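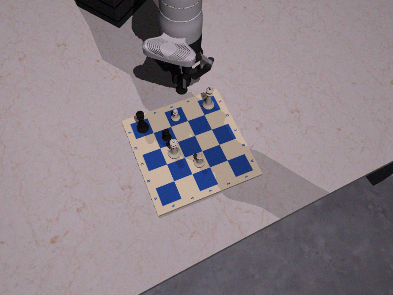 Welcome back, and do put the kettle on, because this part of our Skeltier walkthrough takes a little longer than the last one. Skeltier is the small-board chess kit from Plullel, sold as a simulated table with an arm that moves the pieces for you. I've been working through it at a gentle pace since the trial licence arrived, and today we set up the board and teach the arm to pick up a piece.

## Before you start

You'll want the base package and the Atallah motion add-on, which comes as a separate download (619 MB, so start it early). The board is five by five, lettered A to E and numbered 1 to 5, and every move you type uses those labels.

1. Open the table and load a position with only a few pieces on it. Six is plenty for a first go, and a crowded board makes it much harder to see where a finger has caught something.
2. Switch to the wrist view. It takes a bit of getting used to, as the board sits at a slant and the labels may well be upside down to you — go by the printed letter and number every time, and you won't get lost.
3. Practise off the board first. Put a spare piece on the marble, bring the open fingers down on either side of it and stop there before you close them.
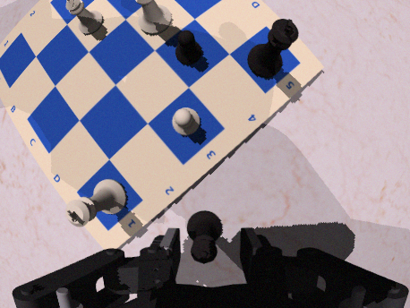 4. Set the closing speed. The slider runs up to 3000 and starts at 600, and I'd leave it alone for your first evening. Wait 40 steps after closing before you lift.
5. Now try a piece on the board. Pawns are friendlier than kings, being short, and a king near the edge needs a good deal of clearance on the way in. If you do knock one flat, pause the arm and lift it well away before doing anything else.
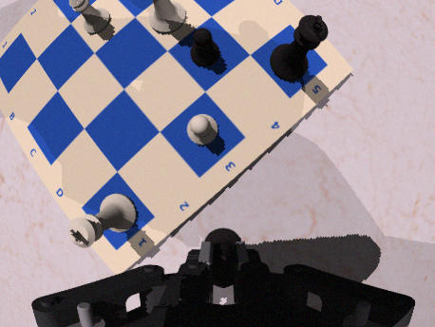 Then choose "Stand piece" from the table menu, click the one that's lying down, and type the square you want it on. I rather like that the rest of the position stays as it was, so you can have another try straight away without setting everything out again. The manual tucks this away under "Recovery", near the back, and it took me far too long to find!

Save your position under a new name when you're happy with it. We'll need it for the next part, on captures, which I hope to have ready in August.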